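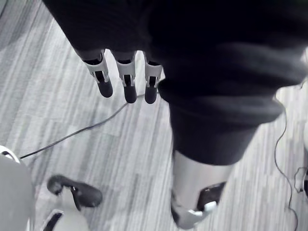
**Plolham Bushwalking Club — Members' Blogs**

December 2, 2021

Quick one, bags have to be done tonight and I've still got washing on the line. Three nights at Skamodport with the club, my first trip away since June, and I've forgotten how to pack. Completely. Spent ten minutes looking for the head torch and it was in the glovebox of the ute.

Doing it all on the floor again. The stripy grey carpet is terrible for this, by the way. Small grey things just vanish into the stripes. I lost a tent peg on it last year and found it with my heel. Dark stuff shows up fine though, and most of what I own for walking is dark, so.

Clothes first. I always take too many warm things and this time I'm taking them anyway. The forecast says mild but it's the coast and the wind comes straight up the gully at the second camp. Black fleece, the other black fleece (softer, pilled at the elbows, can't get rid of it), thermals, shorts, one decent shirt for the pub in Parnham on the way home. Two beanies. Socks — I've put four pairs in and taken one out and put it back.

Rolling v folding, I know people in the club have opinions. I roll the thin stuff and just shove the fleeces down the sides of the pack where there's a gap. Dark bundle on top so I can get at it at morning tea without emptying the lot.

The pack is the Barros one, 73 litres, which is too big for three nights and means I fill it. Paid $80 for it secondhand and the hip belt was already a bit crook. I restitched it with fishing line. Holding so far.

Then toiletries, which is where I come unstuck every time. I used to decant everything into little pots. Shampoo, sunscreen, the lot. They leaked, or I couldn't tell which was which in the dark, and I once did my teeth with zinc cream. Never agian. Now it's whole tubes, bit heavier, don't care. 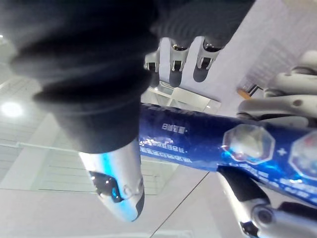

*The toothpaste. Blue tube, Chinese writing, going in whole.*

Can't read a word of the label myself, so no review of the ingredients from me. I like that it's bright blue. You can find it in the bottom of a black toiletry bag by torchlight, and it isn't going to be mixed up with the anti-chafe, which comes in a white tube and tastes dreadful (see zinc cream, above, similar story).

Rest of the washbag:

- toothbrush, in a snap lid thing
- soap, half a bar, in a tin
- sunscreen, the big one
- anti-chafe
- tweezers for ticks
- blister tape, whole roll
- hankies, cotton, two

No deodorant. Sorry to whoever I'm sharing the hut with.

I keep the washbag at the top left of the pack under the lid, with the loo roll in a zip bag right next to it. If you've ever had to pull out a sleeping bag in drizzle to get at the loo roll you'll know.

Food is mostly done. Porridge in bags, flatbread, the hard cheese, a salami, and lollies for the long climb out of the creek. Somebody is bringing proper coffee and I've been told not to bring my instant, so I'm bringing my instant. Gas canister weighed on the kitchen scales and there's more than half left, should do me if I don't go making cups of tea every five minutes.

Still to do:

- get the washing in!!
- find the other gaiter
- fill water bladder and check if it still tastes of cordial
- charge phone and the battery brick
- print the map, the one on the website is the old track
- put the esky by the door for the drive home

The carpool leaves from the Plolham oval carpark and it's some 4 hours with the roadworks, longer if we stop at the bakery, and we will stop at the bakery. Bring cash for fuel. Bring a jumper for the car as well because the air con in the front one is stuck on.

I did weigh the pack, before the water went in, by standing on the bathroom scales with it and then without it. Not writing the number down here. It's fine. The flat section comes first.

One thing for anyone packing tonight as well, the rain cover. Mine was still balled up damp from last time and smelt like a wet dog, it's hanging over the shower rail now. Check yours.

Right, washing. It's getting dark and I can hear the neighbour's sprinkler having a go at my side of the fence. Will put photos up from Skamodport when theres reception.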